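**White tabletop: specks, smudges, and a tape square that won't stay clean**

**ksiriwan** · April
Our bench has a white top that gets used for block stacking inside a taped square. The surface marks quickly. I wipe it with Kasar spray and a dry cloth, and it is spotted again after 43 stacking runs. Is this the cleaner, the cloth, or the top itself?
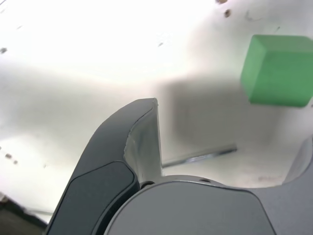

Cleaning is done once per shift, at 15 minutes before close. The marks are of two kinds. There are small brownish specks like the ones left of the green cube, and there is a faint reddish-brown smudge lower right that I would like to identify before I put a solvent on it.
Kamonchanok Siriwan, Bisbridge

**dovetail_945**
Specks and smudge are separate problems. Lift one speck with clear tape. If it comes away, it is debris and a vacuum is enough. If it stays, you have a stain or a pit in the coating.

**brender_bench**
I would look at the blocks first. Painted cubes shed pigment at the corners. Rub the red one on white paper.

**dovetail_945**
Pigment from a red cube doesn't give you brown specks. The smudge, maybe.

**ksiriwan**
Paper test done on all of the cubes. No transfer. Tape lifted most of the specks and left a few. Wider view of the same top:
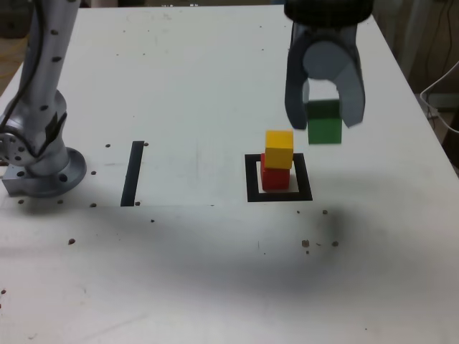 *Tape square with red and yellow stacked, green still in the gripper.*

**brender_bench**
OK, I withdraw the pigment theory. The gray across the near half looks broad enough to be shadow, so check it under a second lamp before scrubbing.

Separate point: your yellow is offset to the right on the red. Square it up before green goes on top.

**ksiriwan**
The offset is within our tolerance. I am only asking about the surface.

**m_bermúdez**
Disagree with vacuuming. A brush head will catch the tape edges. We used a damp microfiber cloth on 222 sheets of the same kind of top and wiped away from the tape, never across it. Black tape adhesive creeps out and collects dust, so replace the strip and the square together.

**dovetail_945**
Hose without the brush head, then. A damp cloth over grit scratches the coating.

**ksiriwan**
Will try hose first, cloth second. The smudge is still there after water.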